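Bedding first, then the loose items

The housekeeping lead at Brernara has been making beds for a living for 26 years, nine of them in hotels and the rest in residential care and short-stay apartments. Brernara lets furnished apartments by the month, and many of its tenants have small children. We asked the lead, who prefers to be quoted by job title, to go through how a bedroom is put back in order when the bed is covered with things that do not belong to the landlord.

The first rule concerns sequence. "You clear the middle of the bed before you touch the sheet," the lead said. "Move everything soft to the sides, left and right, and leave the center open. If the blankets are still lying across it you can't see whether the sheet is square." 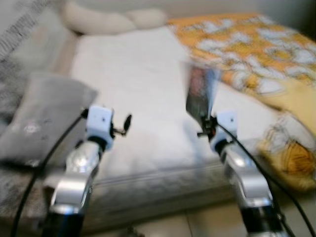

Textiles and Rooms Desk, Mengal Property Care Bulletin

A white bottom sheet is the standard at Brernara. The lead regards the choice as a matter of inspection. Marks show on white, and so do creases that run off at an angle, which mean that one corner has been pulled harder than the others. A sheet should lie flat across the top and end in the same place along the whole front edge of the mattress. Where the quilted side panel is left showing, the line between sheet and panel serves as a ruler.

"People look at the top," the lead said. "I look at the edge. When the edge is straight the top usually is too."

Mattress height affects the work. On a low bed most of the bending is done from the hips, and the lead tells new staff to kneel at the corners. A tiled floor is hard on the knees, so each Brernara cart carries a foam pad. It is a garden pad, bought by the box, and it is replaced when it no longer springs back. Beds with legs are moved out from the wall by one hand's width for the far side. Low ones are left where they stand, on the grounds that dragging a low base over grout damages both.

Blankets are sorted by weight. The heavy ones, usually a woven or textured type, go on the left and are folded last because they take the most room on the shelf. Patterned and brightly colored blankets are kept on the right. The lead admits that the sides are arbitrary and were fixed years ago so that two people working on the same bed would not pass each other the same blanket twice.

"It could have been the other way round. It was written down as left and right, and now it's a habit."

Long bolster pillows stay at the head. They are lifted, shaken once and put back in the same place, parallel to the head end. Brernara stopped supplying them in its own units some time ago, but tenants bring them, and the lead likes them for one practical reason: a bolster holds the top of the sheet down while the foot is being straightened. A standard pillow slides.

Small fabric items are the slowest part of any bedroom. Pouches, folded cloths, baby clothes and cushions tend to be dropped on the bed on the way to somewhere else. A gray pouch on a gray blanket is easily folded in with it, the lead said, and is then found a month later by the next person to open the blanket. The procedure is to run a flat hand over every blanket before the first fold. Staff are given 13 minutes for a bed with loose items on it and nine for a bed without.

The written guide, known internally as the Flola sheet after the apartment building where it was first used, sets out the handling of soft things in some detail. Plump items are picked up from both sides, never by a corner or an ear. Anything printed or embroidered is laid with the decoration facing up.

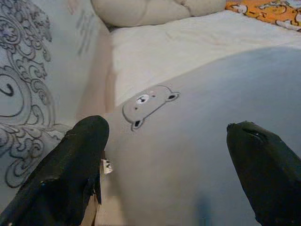 "With a face on it, a bear or a rabbit, I want the face up and I want it the right way round when the parent walks in," the lead said. "Stitching catches. If you push it face down against a rough blanket you pull a thread on the outline, and then the whole eye goes."

Pale gray and pale blue fabrics get a second check near a window. Both colors hide dampness poorly but hide dust well, according to the lead, and a darker area on a curved surface may be only shade. Turning the item a quarter turn settles it. If the dark area moves, it was shade. If it stays where it was on the cloth, it goes on the report slip and the tenant is asked before anything is washed.

Washing is a separate matter. Brernara sends its own sheets to Pritileck, a laundry that takes a minimum of 200 pieces per collection, and tenants' belongings are never put in that load. They are washed on request, in a mesh bag, in the machine in the apartment. The lead will not tumble-dry a stuffed item of any kind.

"The filling goes to one end. You can push it back with your hands for a while, and then you can't."

We asked whether fitted sheets would save time. The lead has tried them in one building and found that the elastic gave out before the cotton did — an expensive way to buy a sheet. Flat sheets can also be turned end for end, which spreads the wear at the shoulders and heels. They are turned at every second change, and a small stitch in one hem shows which end was last at the head.

The final step is the blankets. They are folded in thirds lengthwise, then in half, and set at the foot with the fold facing the door. Loose items go on top, the largest at the bottom. The guide is revised each October, and the lead expects the next version to add a line on zippers, which are to be closed before folding.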